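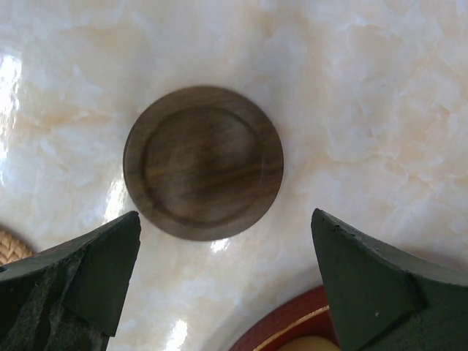 Hulex Furniture Oil, 5 oz tin
Item 529

We've been using this one in our own shop since April and we love it! It goes on thin, smells faintly of orange peel, and brings out grain you forgot was there. Great on bowls, trays, chair arms, old drawer fronts — anything that has gone dull and thirsty.

Wipe on with a cotton rag, wait 5 minutes, buff. Very dry pieces will drink up a second coat the next day.

Siu-ming Yeh swears by it for walnut (see her notes under Finishing Tips).

Not for painted wood. Also sold with the Dostholm buffing cloth, item 103.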